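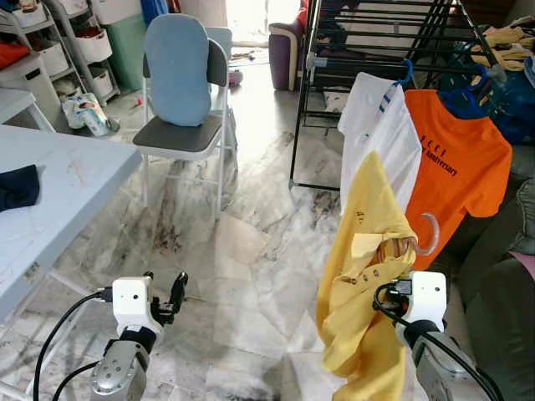 Laundry and drying room – walk-through checklist
Andura House, lower level
Checked by: Haris Georgiou
When: Saturday, started 7:40 am, done before the first wash load
Marks used: OK / FIX / WATCH / N/A

FLOOR

1. Floor dry, no puddles by machines – OK. Small drip under washer 2 hose, wiped, still dry when I came back round.
2. Floor not slippery in socks – WATCH. Glossy floor, fine dry, bad with any water at all. Keep the mat down by the sink. Mat was rolled up behind the door again.
3. Walkway to back door clear – FIX. Two baskets and a bag of somebody's towels. Moved to the shelf.
4. Nothing sticking out at ankle height – WATCH. The thin bar along the bottom of the black rack is easy to miss, dark metal, right down at floor level. Walk around the end, don't step over with a full basket.

DRYING RACK (big black one)

5. Stands level, no rocking – OK. Pushed on both ends.
6. Legs opened all the way – OK now. One side was only half out when I got here. Slanted legs have to be spread till they stop.
7. Joints, grey plastic – OK. No cracks that I could find. Left one a bit stiff. If it wont turn, leave it and tell me, do not lean on it.
8. Foot caps on – lower left has its cap, good. Didn't get down on the floor for the back ones. Next time.
9. Top bars straight – OK. No blankets or wet jeans all on one side please. Spread the weight out.
10. Rust or chipped paint that could mark clothes – none on top bars. Ran a white rag along, came up clean.
11. Rack clear of heater – measured 52 inches. OK. House rule is three feet.

HANGERS AND CLOTHES

12. Hangers whole, no sharp ends – FIX. Binned one with a snapped arm. The blue ones are good. Clear ones, check the hook before you load them, they go brittle.
13. Shirts hung straight – WATCH. Orange tee hanging at a tilt, will dry with a shoulder bump and can slide off. Center the collar.
14. Shirts not twisted – FIX. Yellow shirt was all wrung up in a rope. Shake out, then hang. Twisted stuff stays damp in the middle and starts to smell.
15. White next to bright – WATCH. White tee and the orange one share a rack. Okay if the orange has been washed plenty. New brights go on their own, far end, first few times.
16. Small things pegged, not draped – N/A today.
17. Hems off the floor – OK at time of check, after I fixed the yellow one. Long items on the top tier only.

AIR AND HEAT

18. Window opens and stays open – OK. Latch is loose, screw tightened.
19. Vent fan runs – OK, noisy. Noisier than in June. Strobel did the motor last time, call them if it starts to grind.
20. Lint trap, dryer 1 – FIX. Full. Full full. Cleaned. Clean it every load, no matter who used it before you.
21. Lint trap, dryer 2 – OK.
22. Hose behind dryer not crushed – OK, pulled dryer out three inches.

POWER

23. Outlets by the sink – test button trips, resets. OK.
24. Cords off the floor where people walk – WATCH. Same talk every month. Run them along the wall.
25. No power strip plugged in to another power strip – OK for once.

SUPPLIES

26. Detergent lids closed, on the high shelf – FIX. Foltine jug had no lid. Found it in the sink.
27. Bleach kept apart from everything else – OK, in the locked cabinet. Key on hook.
28. Spill kit there – low on pads. Add to the Truvano order, ref 256.
29. Extinguisher, tag 351 – needle in green, pin in, tag current. OK.

COMMENTS

Five FIX items, all done on the spot. Nothing needs the room closed.

Main thing is still the rack. Good rack, big, holds a lot, so people pile it up and then drag it loaded. Don't drag it. Take stuff off, lift with two people, set it down, check the legs, hang things back up.

Need: 1 bottle hook for the high shelf, a dozen hangers, non-slip mat with a heavier edge. Existing mat curls at the corner, I've taped it but thats tape.

Left to check next round: back foot caps, window latch again, drip under washer 2.

Sheet goes in the binder behind tab 57. – HG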